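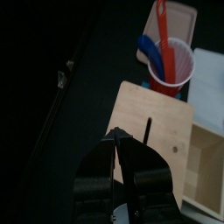 Section 3: Laying out the Bikemwood play kitchen

Choose a flat table with enough space to set every piece down without stacking. Sort the pieces before a child starts to play, as small parts are easily lost under larger ones. Long utensils take up less room if they are stood upright in a cup, as with the red spatula and the blue spoon in the red cup. Keep the wooden pieces together on one side. Small food pieces can wait until step 5.

Allow 15 minutes for the first layout. Later layouts take less time.

Before you start

Check that you have unpacked both layers of the carton. The upper layer holds the Asska tableware (cup, bowl and trays). The lower layer holds the Erent wooden parts and the bag of play food. Remove all bags, ties and card inserts and throw them away.

CAUTION: Small parts. Keep play food and loose pegs away from children who still put things in their mouths.

CAUTION: The set is for play only. Do not put any part of it on a hob, in an oven or in a microwave.

3.1 Setting out the pieces

1. Wipe the table with a dry cloth. Crumbs and grit will mark the underside of the board.

2. Put the cutting board down first, near the edge where the child will sit or stand. Leave 2 cm between the board and the table edge.

3. Place the wooden parts behind the board. If one part rests on another, press down gently on the top one. It should not rock.

4. Stand the utensils in the cup, handles or heads up as you prefer. Put the heaviest one in last and check that the cup stays upright when you let go.

5. Open the bag of play food and set the pieces behind the board, with a small gap between them so that they can be picked up singly.

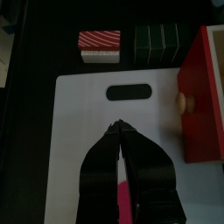

6. Turn each food piece so that its long side runs along the back edge of the board. Pieces set down at an angle tend to be knocked by sleeves.

7. Put the empty bowl and trays where they can be reached from the front. Do not put food in them yet if you plan to use the sorting game in Section 4.

Note: On a dark table the dark green pieces are hard to see. Use a pale cloth or a sheet of paper under them if you are playing in the evening.

3.2 Sharing the set between two players

1. Keep the board in the middle. Each player should be able to reach it without leaning over the other.

2. Place the cup of utensils at the back. A cup at the front is usually the first thing to be tipped over.

3. Put one container on each side. The bowl is the lighter of the two, so give it to the younger player.

4. Agree which pieces may go on the board at the same time. Two or three is enough for most games.
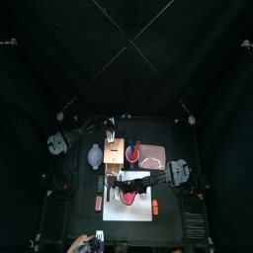
5. When a piece has been served, move it off the board and into one of the containers before the next one is brought over.

Note: If the board slides, fit the clear pads supplied by Chauke to the four corners of the underside. Press each pad down for 30 seconds and leave the board overnight before use.

3.3 Clearing away

1. Pick up the food pieces first and count them against the list inside the carton lid.

2. Take the utensils out of the cup and lay them flat in the larger tray.

3. Wash the plastic parts by hand in warm soapy water, no hotter than 50 degrees. Rinse, then dry with a soft towel.

4. Wipe the wooden parts with a barely damp cloth. Do not soak them. Let them dry standing on edge, away from radiators.

5. Return the wooden parts to the lower layer and the tableware to the upper layer. The board goes in last, on top.

CAUTION: Do not close the carton while any part is still damp. Wood stored damp may swell or stain.

If a part is missing or split, stop using the set and see Section 6 for replacement parts.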